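**Tritidden two-finger gripper, compared with the Nuvgate parallel gripper. Bin picking, mixed objects.**

Tested by Maja Baran. Wiring and controller setup by Sławomir Sadowski. 23 November 2022

We bought the Tritidden because the Nuvgate kept failing on anything lying flat. The Nuvgate is a plain parallel gripper with wide pads and a short stroke. It is strong, closes square and has needed no repair, but its pads are too thick to get under a piece of cloth or between an object and a wall. The Tritidden has slim jointed fingers that fold inward as they close. On paper it gives up force to gain reach. I wanted to know how much of each.

## Setup

Both grippers were mounted on the same KUKA arm and run over the same metal bin, using the same Tuno controller and the same pick planner. Only the tool frame, the payload values and the closing profile were changed between them. Each gripper made 1,000 pick attempts. An attempt counted as good if the object left the bin and stayed in the grip through a fixed lift and a short side move. The object set was mixed on purpose: cloth, small toys, blocky plastic parts, a few heavier hand tools.

## Mounting and wiring

The Tritidden ships with an adapter plate that fit our flange without rework. The screws supplied with it are too long by a couple of threads and bottom out before the plate is tight. Replace them.

The connectors are the weak point. They are small push-fit parts on thin wires, and the manual shows them hanging free. Sadowski added a strain relief clip after one of them worked loose in the first long run. The Nuvgate has a single locking plug and is better in this respect.

Cable routing takes longer than the manual suggests. The wrist needs enough slack for a full turn, but a loop that is too generous will drag on the bin wall during low approaches. We moved the tie points 3 times before the arm could reach every corner. Plan for this before you write your approach angles.

## Control

The Tuno driver found the gripper at first power-up. Position mode works as described. Force mode has a dead zone at the low end: below a certain setting the fingers stop short of the object and report a good grip. Raising the minimum force cleared this for hard objects and made no difference for soft ones. Firmware from Triệu, who supply the control board, is expected to address it in December. I have reviewed the unit as delivered.

Finger position feedback is good. Closing width repeated well enough that we could use it to reject empty grips, which the Nuvgate cannot do below the thickness of its own pads.

## Results

- **Cloth:** clear win for the Tritidden. The narrow tips pinch a fold where the Nuvgate slides over it. Best results came from aiming at an edge or a bunched part and closing slowly.
- **Small irregular toys:** Tritidden again, by a smaller margin. Most failures were objects that rotated in the grip during the side move.
- **Objects against a wall:** the slim finger fits the gap, provided the planner tilts the wrist first. With a straight vertical approach both grippers failed often.
- **Heavy or smooth objects:** Nuvgate. The Tritidden can lift them, but they slip when the arm accelerates.

Over the full run the Tritidden had 39 fewer failed picks than the Nuvgate. That is a modest number, and it hides a larger gain on cloth and a loss on the heavy items. Weight the result by what you need to pick.

## Working near the bin floor

Tip clearance deserves its own section. The fingertips move down slightly as the linkage closes, so the correct start height depends on opening width.

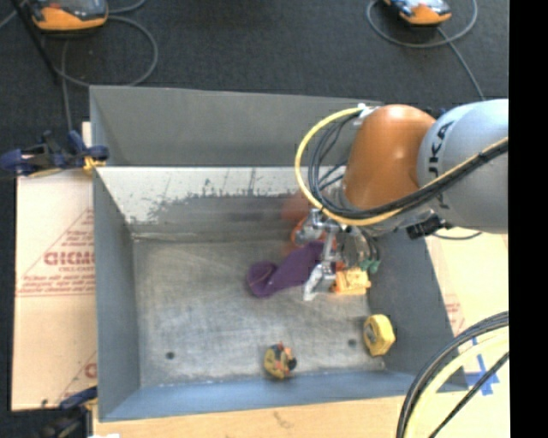 If that offset is left out of the tool model, the tips press into the metal on a wide-to-narrow close and the arm trips on force. We measured the drop at several widths and put the values in a lookup table on the controller. After that the force stops ended, apart from those caused by bad depth readings on shiny bare floor. The Nuvgate needs no such correction – its pads close in a flat plane.

Tip wear was visible at the end of the test but had not affected grip. The tips are replaceable and held by 2 screws each.

## Recommendation

Buy the Tritidden for soft goods and mixed small objects, and budget time for cable work and the height table. Keep the Nuvgate for anything heavy or smooth. We have left the Tritidden on the arm and will repeat the soft-object runs when the new firmware is released.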